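Vistard Tenants and Owners Help Board
Kitchens and Shared Facilities

Responsibility for cleaning a shared kitchen between bookings

Posted by Molance House Office, 21st July
Status: open to replies

Our building has one shared kitchen on the ground floor, which residents may book for family meals and small gatherings. The booking terms state that the kitchen must be "left in good order." In recent months that phrase has been read in very different ways. One household mopped the floor and wiped the shelves. The next left grease on the stove and a full trash can.

The management office would like to replace the phrase with something more exact before the new booking year opens in September. We are considering a refundable deposit of 80 dollars, together with a short written list of duties. We would be grateful for advice on the following matters: whether a deposit of that size is reasonable, what the list should contain, and who should supply the cleaning materials. The kitchen has a stove, a refrigerator, a microwave and a double sink. We do not employ a cleaner on weekends.

Replies

Mevlow Residents Association
Member of this board, 700 posts

Our association adopted written kitchen terms several years ago and has revised them twice. The following remarks reflect our own practice and should be checked against your lease and local rules before you adopt any of them.

On the deposit, we consider 80 dollars to be acceptable for a full-day booking. It may be high for a resident who wants the room for an hour. We charge 30 dollars for bookings of up to 5 hours and the higher amount for anything longer. The deposit is returned after an inspection by the office on the next working day. Should any part of it be kept, the resident receives a written note stating the reason and the sum. We strongly advise you to keep this step. Most of the complaints we received in the first year concerned deductions that had not been explained.

On the list of duties, please keep it to one page and post it inside the kitchen as well as in the booking form. Ours covers the stove top, the sinks, the counters, the inside of the refrigerator, the floor and the trash. Each line names the surface and the result expected. "Stove top free of grease and food" is easier to enforce than "clean stove." The list also states that dishes are to be dried and put away, and that no food may be left behind under any circumstances, including unopened food intended as a gift to the next user.

On materials, our office supplies dish soap, a floor cleaner, trash bags and cloths. We formerly asked residents to bring their own cloths, and many did not. The cost to the association has been modest, and the condition of the room has improved.
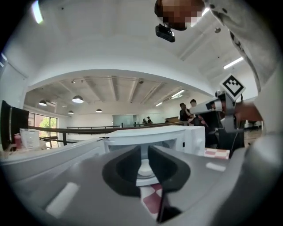
Small appliances should have a section of their own in the terms, as they are the items most often overlooked at inspection. We require the interior of the microwave, the door and the top to be wiped after every booking. A cloth should be kept where it will be noticed; a red-and-white checkered one folded on top of a white microwave, at the right edge, is hard to miss. Cloths used for food spills should go into the laundry bin at the end of the booking and should not be used on the floor. Toasters and kettles are to be unplugged before they are wiped.

Đỗ Property Services

Agree with the above in general. Check your state's rules on deposits before you collect any money. We do not use deposits at the properties we manage. A flat cleaning fee is simpler.

Hallway 2 Resident

The trash is the main problem in our building. The terms should say where the full bags go. Ours did not, and they were left by the back door.

Molance House Office

Thank you for these replies. The two-level deposit will be put to residents with the draft list. We would still welcome a sample of the written note used for deductions, if the Mevlow Residents Association is able to share one.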